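Tirden College - School of Hospitality and Facilities
Unit 3: Linen and Laundry Management
Handout for Session 2: Collection, Sorting and Stock Control 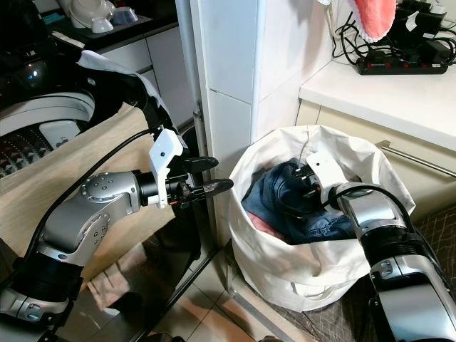
Fig. 1. White fabric laundry bag.

1. Purpose of the session

This handout supports the second taught session of the unit and should be read before the practical class. Students are expected to know the stages through which linen passes between use and return to store, and to be able to explain where losses and damage are most likely to arise. Washing chemistry is covered in the following session and is mentioned only briefly below.

2. Terms used

Linen: all washable textiles held by the establishment, including sheets, towels, table linen and staff uniforms. The word is used whether or not the cloth is made of flax.
Par stock: the number of complete sets needed to keep the establishment running. One set is normally in use, one in the laundry and one in store, giving a par of three. Establishments that send linen out to a contractor may need a higher par.
Condemned linen: items withdrawn because they are torn, thin or permanently stained. Condemned items remain on the stock record until they have been signed off.

3. Collection

Used linen should be bagged at the point where it is removed. It must not be carried loose through public areas or placed on the floor. Bags should be filled to no more than two thirds, so that the neck can be closed and the bag lifted by one person. Clean and used linen must never share a trolley.

Fabric bags may be washed with their contents at the same temperature, provided that the care label allows it. Linen soiled with blood or other body fluids is to be handled under the separate procedure given in Appendix B of the unit guide - students should not attempt to sort it by hand.

4. Sorting

Sorting takes place in the laundry and not on the floors. Items are divided first by fibre and colour, then by degree of soiling. Pockets of uniforms are checked. Table linen with grease or wine marks is set aside for pre-treatment, as heat from a normal wash may fix the stain.

A common fault is the overloading of machines when a large delivery arrives. Items in an overfull drum do not move freely, rinsing is poor, and the load often has to be washed again. The saving in time is lost.

5. Stock control: the Kuseck House case

Kuseck House is a residential conference centre which sends its bed linen to an outside contractor, Jasmont. At the yearly count the centre found 627 single sheets against a higher figure in the ledger. The shortage was traced to two causes: returned bundles were signed for without being checked, and torn sheets were being cut up for cleaning cloths without any entry in the condemned book.

Students should prepare short written notes on the following points:
The stage at which each loss could first have been noticed.
The records that the centre should keep, and who should sign them.
Whether a count held once a year is enough for an establishment of this kind.

6. Assessment

The written report on the Kuseck House case carries half of the marks for the unit. Reports are to be handed in at the Tsikata Building office by 10 Feb 2023. Marked work will be returned in March. Requests for more time must be made in writing before the closing date - late requests will be considered only with medical evidence.

7. Before the practical class

Students should bring the unit guide and a pen, and wear flat, closed shoes. Long hair must be tied back and rings removed. Aprons are provided and should be left in the used linen bag at the end of the class.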